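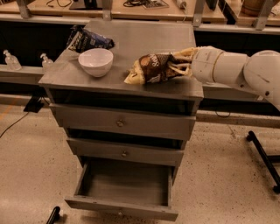 シハム・ハキム

暮らしの収納講座　第四回配布資料　「三段の引き出しと天板のつきあい方」
2024年1月

前回の宿題を出してくださった皆さん、ありがとうございました。台所の写真あり、玄関の見取り図あり、なかには引き出しの中身を一段ずつ絵に描いてくださった方もいて、読むのに二晩かかりました（楽しい二晩でした）。お返しするときに一枚ずつ書き込みをしてありますので、字が読みにくいところは遠慮なく聞いてくださいね。わたしの字は昔から評判がよくありません。

今回は、どこの家にもひとつはありそうな、小さな三段の引き出しを取り上げます。冒頭の写真の、灰色に塗られた木のキャビネットくらいのものを思い浮かべていただければ十分です。大きな食器棚や作りつけの収納の話は第六回にまとめてしますので、そちらを楽しみにしていた方はもう少しお待ちください。

一　天板は置き場か、通り道か

小さなキャビネットを部屋に入れると、いちばん先に埋まるのは引き出しではなく天板です。腰をかがめなくても手が届きますし、平らで、何かを置いてくださいと言わんばかりの顔をしていますから、帰ってきたらまずそこに物が乗ります。写真でも、白い陶器のボウルとお菓子の袋がふたつ、天板の上に出ていますね。紺色の袋は奥のほうでくしゃっと横になっています。うちの天板もだいたい同じような景色で、お菓子の袋のかわりに封筒と眼鏡があるくらいの違いです。

わたしはこの講座で、天板に物を置いてはいけないとは言いません。そういう本もありますし、読むと気持ちがしゃんとするのですが、三日もすればまた物が乗ります。それよりも、天板に乗っている物をふたつの組に分けて考えてみてください。

ひとつは「いる物」です。毎日使っていて、そこにあるのがいちばん便利な物。お茶の時間に使うボウルなどは、ここに入れてよいと思います。

もうひとつは「通る物」です。どこかへ行く途中で、ちょっと休んでいる物。お菓子の袋はたいていこちらです。食べてしまうか、しまうか、捨てるか、行き先は必ずあるのに、天板で足が止まっています。

「いる物」には決まった場所をあげます。「通る物」には時間の期限をあげます。うちでは寝る前に天板を一度見て、通る物だけを動かすことにしています。かける時間は60秒。台所のタイマーを使うと、途中で封筒を開けて読みはじめたりしないので助かります。60秒で終わらない日は、終わらないまま寝ます。翌日の自分がなんとかしてくれます。

受講生の方から、「いる物」が増えすぎて天板が見えなくなった、というご相談もありました。そういうときは、一度全部をテーブルに移して、何もない天板を拭いて、一晩そのままにしてみてください。翌日、手がひとりでに探しにいった物だけを戻します。残った物は、なくても困らなかった物ですから、引き出しに入れるか、よその部屋に帰してあげましょう。

二　お菓子の袋のこと

講座で食べ物の話をするといつも長くなるので、今回は短くします（と毎回書いています）。

袋菓子は、収納する側から見るとなかなか手ごわい相手です。開ける前は空気でふくらんでいて場所をとり、開けたあとはくたっとして立ってくれません。寝かせておくと口から中身がこぼれますし、上に何か乗せれば割れます。ですから、開ける前と開けたあとで、しまい方を変えるのがよいと思います。

開ける前の袋は、引き出しの中に本のように立てて並べます。向きをそろえて、名前の書いてあるほうを上にしておくと、引き出しを開けただけで何があるかわかります。深さが足りないときは、斜めに倒して少しずつ重ねても構いません。ぎゅうぎゅうに詰めると、取り出すときに隣の袋を連れてきてしまうので、手のひらが一枚入るくらいのすきまを残しておいてください。

開けたあとの袋は、口を三回折って、洗濯ばさみかクリップで留めます。輪ゴムでもよいのですが、輪ゴムは必ず行方不明になります。それから、食べるぶんだけをボウルに移して、残りはすぐにしまう。袋から直接食べるのがいちばんおいしいのはよくわかっています。けれども、ボウルに出すと「これだけ」がはっきりしますし、袋が天板に居残ることもなくなります。

前の期の受講生のお宅では、開けた袋だけを入れる浅いかごをひとつ作って、かごがいっぱいになったら新しい袋は開けない、という決まりにしていました。お子さんが三人いらして、かごの前で毎日のように話し合いが開かれるそうですが、それはそれでにぎやかでよいものだなと思って聞いていました。

三　三段をどう分けるか

引き出しが三段あると、つい上から順に物を詰めていきたくなります。そこをぐっとこらえて、まず空のまま三段とも開け閉めしてみてください。どの段が軽いか、どの段が引っかかるか、どの段を開けるときに腰が痛いか。家具によっても、立つ人の背丈によっても違います。

わたしのおすすめの分け方は次のとおりです。

上の段　一日に一度は使う物。はさみ、ペン、鍵、栓抜きのたぐい。浅くて軽い物ばかりにします。

中の段　週に何度か使う物。ふきん、紙ナプキン、開ける前のお菓子、電池。

下の段　かさばる物、重い物、季節の物。大きな鍋敷き、買い置きの洗剤、使っていない花瓶。

下の段に重い物を入れるのは、家具が倒れにくくなるからでもあります。上の二段に本や瓶を詰めて下が空っぽ、というのがいちばん危ない状態で、上の段を引いたとたんに全体が手前に傾くことがあります。小さなお子さんのいるお宅では、壁に固定する金具もぜひつけてください。金具のつけ方は四月の回で実習をします。

写真のキャビネットは、いちばん下の段がいっぱいに引き出されていて、中には何も入っていません。わたしは空の引き出しを見るのが好きです。皆さんのお宅にもし空の段がひとつできたら、どうかあわてて埋めないでください。空の段は、急なお客さまのときに天板の物を丸ごと受け止めてくれますし、模様替えのときの仮置き場にもなります。ひと月ほど空けておいて、その段に自然に何が集まってくるかを見ていると、家がほんとうに必要としていた置き場所がわかってきます。うちの場合は、充電のコードでした。

引き出したままの下段は、足をぶつけるもとでもあります。中身を入れ替えるときは、開けた段の前に立たず、横に膝をついて作業するのが楽ですし安全です。終わったら下から順に閉めていきましょう。

四　すきまと、がたつき

中の段をもう一度見てください。前板の上のところに、黒いすきまがのぞいています。古い引き出しでも新しい引き出しでも、こうしたすきまはよくあるものです。原因はいくつも考えられるので、ご自宅で似たようなすきまを見つけたら、次の順に調べてみてください。

まず、中身を全部出します。奥で何かがつかえているだけ、ということが驚くほど多いのです。引き出しの後ろに落ちた封筒やふきんも、引き出しを抜いてのぞきこむと見つかります。わたしは以前、三年前の年賀状を一束見つけました。

次に、底板を手のひらで下から軽く押してみます。ふわふわとたわむようなら、重さで底が下がっているのかもしれません。入れる物を軽くして、それでも直らなければ底板に薄い板を一枚足します。

それから、引き出しの両脇とレールを乾いた布で拭きます。木と木がこすれるだけの作りなら、ろうそくのろうを両脇に薄く塗ると、すっと動くようになります。塗りすぎるとほこりを呼びますから、一往復で十分です。

最後に前板を見ます。前板だけが下がっている、傾いている、というときは、裏側のねじや釘がゆるんでいることがあります。締めるときは少しずつ、左右を交互に。力いっぱい締めると木が割れることがあります。

つまみについても少しだけ。写真のように小さな丸いつまみは、見た目がかわいらしくて場所もとりませんが、濡れた手や、乾燥した冬の指先では滑りやすいことがあります。つまみがくるくる回るようなら、裏からねじを締め直しましょう。つまみを取り替えたいときは、ねじ穴の太さを測ってからお店へ行ってください。測らずに行って三回往復した人間が、この資料を書いています。

五　塗った家具の手入れ

塗装した木の家具は、角から傷んでいきます。写真の家具も縁に少しすれた跡がありますね。こういう跡を気にして全部塗り直したくなる方もいらっしゃるのですが、まずは拭くだけで様子を見てください。固くしぼった布で拭いて、すぐに乾いた布で追いかける。それだけで、汚れだと思っていたものの半分くらいは消えてしまいます。

つやのない塗装は、強くこするとそこだけ光ってしまうことがあります。研磨剤の入った洗剤や、メラミンのスポンジは避けましょう。どうしても落ちない汚れには、食器用洗剤を水で薄めたものを布に含ませて、軽くたたくようにします。先に目立たないところで試すのをお忘れなく。

角が白くはげて、木地が見えてきたら塗り足しどきです。やすりは600番の細かいものを、なでるくらいの力で。粉をよく拭き取ってから、小さな筆で薄く塗って、乾いたらもう一度。同じ色のつもりで買った塗料が、乾くと少し違う色になることはよくあります。わたしは「これは影の色だ」と思うことにしていますが、気になる方は一段の前板をまるごと塗ってしまうと、かえって自然に見えます。

六　隣に置く物

キャビネットの話をしていると、隣のことを忘れがちです。写真では左側の明るい灰色の段の上に、透明なポンプ式の容器がふたつ並んでいます。ひとつは背が高く、もうひとつはキャビネットの陰に少し隠れていますね。

透明な容器は残りの量が見えてとても便利なのですが、中身が透明な液体だと、空なのか入っているのか、ちょっと離れただけでわからなくなります。ハンドソープか、化粧水か、水か。これは見た目だけで決めてはいけません。詰め替えたその日に、中身の名前と日付を書いた札を貼ってください。貼る場所は正面の下のほうが読みやすいようです。食べ物を置くことのある天板の近くでは、とくに大事にしたい習慣です。

それから、家具の陰に半分入った物は、だんだん使われなくなります。手前に出すか、思いきって引き出しに入れるか、どちらかにしましょう。背の高い物を奥、低い物を手前に置くのが基本ですが、毎日使う物だけはその決まりを破って、いちばん前でよいのです。

七　教室で使っている引き出しについて

実習のときに触っていただく三段の引き出しは、教室では「ボブステッド」と「エスタンス」と呼んでいます。どちらも中古で買ったもので、ボブステッドは上の段が重く、エスタンスは下の段が勝手に出てきます。困った二台ですが、教材としてはとても優秀です。

引き出しの中に仕切りを作る練習では、幅33センチの段に、27センチの仕切り板を縦に二枚入れます。板は厚紙で構いません。切るときはほんの少し短めにしておくと、あとで入れ替えるときに楽です。牛乳パックを使いたい方は、よく洗って乾かしたものをお持ちください。

八　次回までの宿題

ご自宅の引き出しをひとつ選んで、次のことをしてみてください。

中身を全部出して、底を拭く。

出した物を「いる物」と「通る物」に分けて、それぞれの名前を紙に書く。物の数は数えなくて結構です。

戻す前に一度、空の引き出しを開け閉めして、音と重さを覚えておく。

戻したあと、いちばん迷った物についてひとことだけ感想を書く。長くなっても喜んで読みます。

選ぶのはどんなに小さな引き出しでも構いません。洗面台でも、机でも、裁縫箱でもよいのです。むしろ最初は小さいほうが、途中で夕飯の支度の時間になっても慌てずにすみます。

持ち物は、乾いた布を二枚、鉛筆、巻き尺、それに汚れてもよい上着です。教室は床が冷えますので、膝をつくときの座布団か、たたんだタオルもあると助かります。お茶はこちらで用意しておきます。お菓子の差し入れは、いつもどおり歓迎します。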